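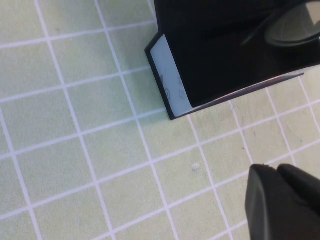 About Polamus

We make trim and small pressed parts for car and van makers. Door cards, seat frame brackets, clips, the bit of carpet under your spare wheel. If you've driven a mid-size van in the last ten years there's a fair chance you've had your elbow on something of ours.

One site, two shifts, 175 people. Earlies start at 6am.

How we got here

Started by Imelda Malabanan in a rented unit behind the old bus depot, doing repair panels for taxis. Four staff, one press, bought second hand and still running (it's the green one by the loading bay, please don't lean on it). First proper contract was brackets for a coach builder. Then seat frames. Then we ran out of room and moved to the present building, which used to store carpets.

Imelda stepped back from the day to day but still chairs the board and still reads the complaints. All of them.

Not every year has been a good one. When the Agbayani contract ended we lost a third of our order book in one go and went down to a three-day week for most of a winter. Up to 40 jobs were at risk. In the end most of those were covered by people moving across to the van line or going early by choice, but some good people left and we were sorry to see them go. We get asked about it at interviews so its going on here.

What we do now

– Pressed brackets and seat frames, steel and aluminium
– Door and boot trim, cut and sewn on site
– Short runs and spares for models no longer built, minimum order 100 pieces
– Sub-assembly, delivered to the line in build order

Spares is the part that's growing. Car makers don't want the bother of keeping old tooling, we've got the racking, so we store it and run it when they call. Some of the tools are older than the people using them.

In July we finished joining up with Skindbridge, who do foam and seat covers. Same management, same names on the door, separate payroll for now. Their customers should carry on ringing the same number. If you get an invoice with our name on it that's correct, please pay it.

Who's who

Rommel Lagman – managing director. Came up through the press shop, was shift lead for years.
Lovely Mercado – people and training. Apprenticeships, work experience, anything to do with pay.
Dindo Dumlao – production. Ask him about delivery dates.
Jelle De Graaf – sales, mainly Dutch and Belgian customers. Travels a lot so email is best.

The union has a seat at the monthly site meeting and the notes go up in the canteen afterwards. Been that way since the three-day week.

Apprentices

We take on a small group each autumn, press shop, tool room and sewing. College one day a week, paid. You don't need to know anything about cars. You do need to be able to get here for 6am, and the first bus is not that relaible, so have a think about that before applying. Forms from Lovely at reception.

Pratasance

This is our name for the trim range we sell direct to garages and body shops. Same parts, plain box. Trade accounts only at the moment. Sorry, we can't sell single clips to the public, we do get asked.

Visiting

Sign in at the gatehouse, not the main office. Safety shoes for anyone going past the yellow line, we have spares in most sizes. Lorries use the rear gate before 2pm, front gate after.

Page last updated: July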